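Kitchen tips: working rules for a robot arm at the washing-up end

Updated 22/09/2021 by Rochelle Delacroix

These are the rules we use at Pendeck when an arm is handling crockery on a domestic table or worktop. They apply to the small two-finger arms. If yours is bigger than that, read the maker's safety sheet first and treat this page as extra.

Before you switch on

Clear the reach. Swing the arm by hand, powered off, through the full arc it will use and take away anything it touches. Kitchen roll, phones, the fruit bowl. Leave 30 cm clear beyond the furthest point of the fingers.

Clamp the base to something that does not move. A folding table is not good enough unless the legs lock. Check the clamp again after the first run, as they settle.

Run cables behind the arm and tie them to it with some slack at each joint. Turn every joint to its limit and look at the cable while you do it. If it pulls tight anywhere, retie it.

Keep the stop button on the side where the person stands. In our kitchen that is the left. Nawal Gaber is left-handed and asked for it to be moved, and everyone else got used to it within a day.

Setting out crockery

Keep liquids out of it. Nothing full goes within reach of the arm, and that includes your own tea.

Mugs go rim down on a tray with a raised edge. The edge stops a nudged mug from going over the side of the table. A tray that slides should have a piece of non-slip mat under it, cut smaller than the tray so that it does not catch the fingers.

Turn the handles so that at least one finger can get past them. Two handles hooked together will bring up two mugs, and you will lose the second one. If the mugs are packed close, start from the outside of the group and work in.

Don't use anything you would mind breaking. Chipped pieces come out straight away, before the next run, and the tray is wiped with a damp cloth to get up any bits.

Patterned tablecloths and wipe-clean covers are fine as far as safety goes. Some cameras struggle with them, so if the arm keeps reaching for the wrong spot, try a plain cloth and see if it improves.

Grip and speed

Start at the lowest grip setting that will hold the mug and go up one step at a time. Our Golestani arm holds an ordinary mug at 2 on its dial. Glasses need a separate setting and we do not put them on the same tray.

First run of the day is at slow speed with a hand on the stop. If you have changed the fingers, the tray or the position of the base, that counts as a first run again.

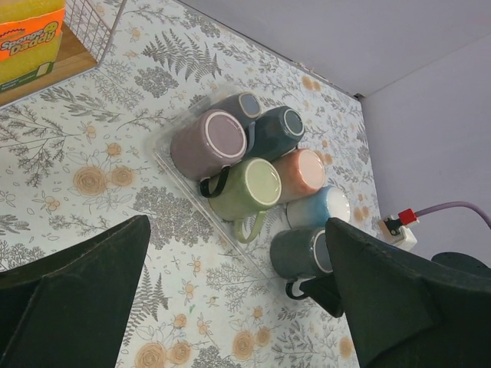
Keep your hands out while the arm is moving. If a mug has rolled or a handle is in the way, stop the arm, wait until it is still, move the mug and step back before you restart. Pausing it from the screen does not count as stopped.

Hygiene

Wipe the fingers before and after with a cloth wrung out in washing-up liquid, then a clean damp one. Do not spray anything at the joints. Rubber tips come off and go in the sink by hand.

Anything the arm has handled is washed again before someone drinks from it. We had a long discussion over this in September and kept the rule.

The run book

Write down the date, who was on the stop, the grip setting and anything dropped. One line is enough. Ours is an Erko notebook of 192 pages that hangs on a string by the fridge, and we have reached page 79.

If the same fault is written down twice, the arm stays off until someone has found the cause. Put a note over the switch with your name on it. Only the person who wrote the note takes it down.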